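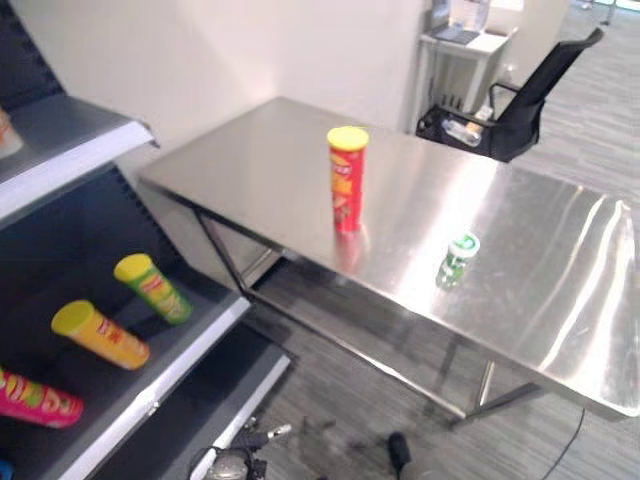 Photo: Hermenegildo Cisneros

Put my hand up to sort out the snack corner at work. It has been a long morning and I've got opinions now, so you're all getting a thread.

First, the table. Stainless steel, very shiny, came out of the old Pacheco kitchen when they closed up. Shows every smudge ever made by a human thumb. I wiped it down at 7 and it looked worse by morning tea. I've decided it has a patina.

The shelves are dark grey metal with white edges and they're good, solid shelves. My only complaint is that a chip canister is round and a shelf is flat, and the two have never come to terms.

Which brings me to the big question. Upright or lying down?

I was firmly upright. You can read the label, you can grab it by the middle, it stands there like a little lighthouse. The tall red one with the yellow lid looks terrific standing up.

Then somebody in accounts told me lying down is "more efficient" and sent me a diagram. With arrows. I've worked here 5 years and never had a diagram for anything I was meant to be doing.

So we've got some lying on their sides on the middle shelf, lids all pointing the one way. I'll admit it looks neat. I won't admit it to accounts.
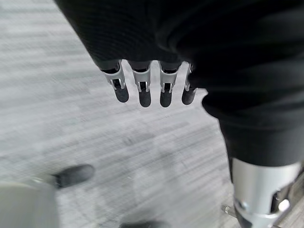
Anyway, the carpet. Grey, stripy, low pile, chosen by a person who had clearly met people who eat chips. You could lose a whole packet of crumbs in those stripes and not find them till June.

I know this as I went over it with the old Wevix vacuum, got what I thought was the lot, then walked across it in socks. Crunch.

Somebody asked if we could put a mat down. We had a mat. The mat went to the Urach room for "a day" and now it lives there and has its own friends.

The small green one with the white lid is a separate matter. It's so much shorter than the others that it looks like it's been brought along on work experience. I tried it next to the tall red one and felt sorry for it. Moved it off to the right, near the front edge, where it has some room to be itself.

Flavel from upstairs wants everything sorted by flavour. Fine in theory. In practice there are 2 flavours people eat and the rest are there to make up the numbers.

Colour sorting was my idea. Reds together, greens together. Lasted until I noticed the greens all migrating to the back because everyone reaches for red first, me included.
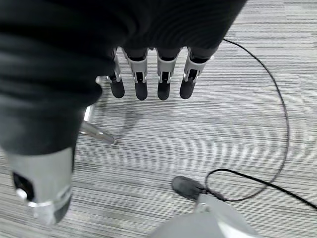

Current policy, subject to appeal: one out on the table for whoever's hungry, the backups on the shelf, and when you finish one you put the lid on and bin it. You do not put the lid on and put it BACK. I've picked up 1000 empty canisters in my life, each one full of hope.

Someone's replied asking why we don't just use a bowl. We did the bowl. The bowl had hands in it.

Also had a message asking if the table wobbles. Only if you lean on the left end. So don't lean on the left end, Greg.

Next job is the label for the shelf edge. Accounts have offered to do it. I've seen the draft and it has arrows.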